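**锥齿轮来料与摆放台面例会纪要**

项目:Kenovholm 减速组件
时间:四月,14:00 开始
地点:Cornden 装配间
参加:装配、检验、仓储、工艺各一人
记录:工艺

## 1 上次遗留事项

1.1 检验台照明已调整,关闭。

1.2 Pundier 供货批次的外包装标签与送货单料号不一致,仓储已换标,关闭。旧标签保留一份,随批次档案存放。

1.3 量具借用登记仍有漏填,继续跟踪。

## 2 小锥齿轮来料情况

2.1 本批到货 897 件,入库 415 件,其余暂存待检区。仓储要求待检区与合格区之间留出通道,目前两区料架紧挨,取料时容易拿错。

2.2 检验反映,部分齿轮的齿面为银色,外缘一侧偏铜色或古铜色,两种色调在同一件上并存。图纸对外观颜色没有规定,只规定齿面粗糙度和孔径。

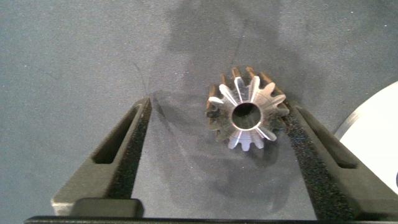
装配方面认为颜色不影响啮合,但客户 Kettani 的验收人员曾就外观提过问题,建议先取得书面确认再放行。会上同意按此办理。确认之前,待检件不得转入合格区,已入库的部分暂不发料。

2.3 色调成因会上有两种意见:一是热处理后的残留色,二是外缘未做最终加工。两种意见都没有检测依据,不写入检验报告。由工艺向 Pundier 索取该批工序卡,并询问热处理后的清理方式。

2.4 内孔检查沿用塞规,通端、止端各测一次。孔口倒角改为逐件目视,发现毛刺的单独装盒,盒外注明批次,不与尺寸不合格件混放。

2.5 抽检数量原定 60 件。检验提出,外观问题未定之前,抽检只能代表尺寸,不能代表颜色。结论:尺寸抽检数量不变,颜色另做分档统计,分“外缘明显偏色”“轻微偏色”“无偏色”三档,对照样件由检验选定并封存。

## 3 摆放台面

3.1 摆放台面采用灰色哑光表面,用意是避免金属件反光,同时减少齿顶磕碰。使用以来,装配没有报告新增磕伤。

3.2 检验对台面提出两点:其一,表面深浅不匀,小件放在偏暗处时轮廓不易辨认;其二,齿轮自身的影子与台面颜色接近,目视检查齿根时需要换角度。

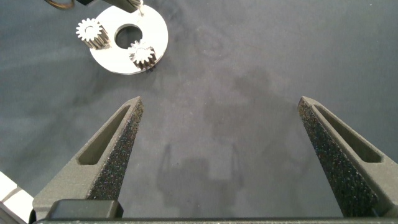 工艺的意见是,摆放与目视检查应分开进行。台面只作单件摆放和取放用,齿根检查移到检验台,在放大镜下完成。装配同意,但要求检验台旁增加一个浅盘,避免来回走动时手里同时拿几件。浅盘由仓储提供,内衬软质材料,不得用硬纸板代替。

3.3 台面如使用垫布,铺放时须拉平。有折痕的地方,小齿轮放下后端面可能倾斜,中心孔轴线随之偏离竖直方向。装配建议开班时检查一次平整度,列入点检表。点检表只增加一行,不另立表格。

3.4 台面清洁:不得用湿布擦拭,不得使用含油清洁剂。金属屑用软毛刷扫除,必要时用吸尘器。垫布更换周期暂不规定,以起毛或破损为准。

3.5 台面上一次只放一件齿轮。检验曾询问能否在同一位置并排放两件以节约时间,工艺不同意,理由是大、小端朝向容易混淆。统一规定为小端朝上,中心孔朝上可见。
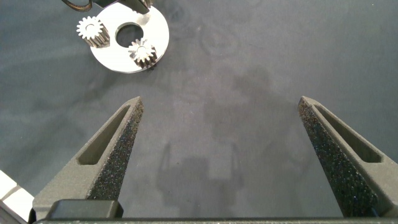

3.6 台面范围内不放置图纸、量具和私人物品。图纸放在侧面文件架,量具用完归盒。换批时先清台,再核对料号,最后放第一件。首件由检验确认后,装配方可继续。

## 4 记录表

4.1 现用记录表中“外观”一栏只有合格与不合格两项,无法填写分档结果。由检验修改,增加偏色档位和备注两列,修改后的版本号顺延。

4.2 已填写的 397 行记录不重填,在表尾加注“外观未分档”。仓储询问是否需要补检,会议决定等 Kettani 答复后再议。

4.3 记录表电子版与纸质版不一致时以纸质版为准。检验认为此规定应当倒过来,未达成一致,下次再议。

## 5 待办

| 序号 | 事项 | 负责 | 期限 |
|---|---|---|---|
| 1 | 向 Kettani 发出外观确认函,附实物样件 | 工艺 | 本月内 |
| 2 | 向 Pundier 索取工序卡 | 工艺 | 本月内 |
| 3 | 选定并封存三档对照样件 | 检验 | 下次例会前 |
| 4 | 提供带软衬浅盘 | 仓储 | 下次例会前 |
| 5 | 点检表增加平整度一行 | 装配 | 即日 |
| 6 | 修改外观记录表 | 检验 | 下次例会前 |
| 7 | 待检区与合格区料架拉开,留通道 | 仓储 | 即日 |

会议于 15:10 结束。第 2.3 条的回复收到后先发邮件,不等下次例会。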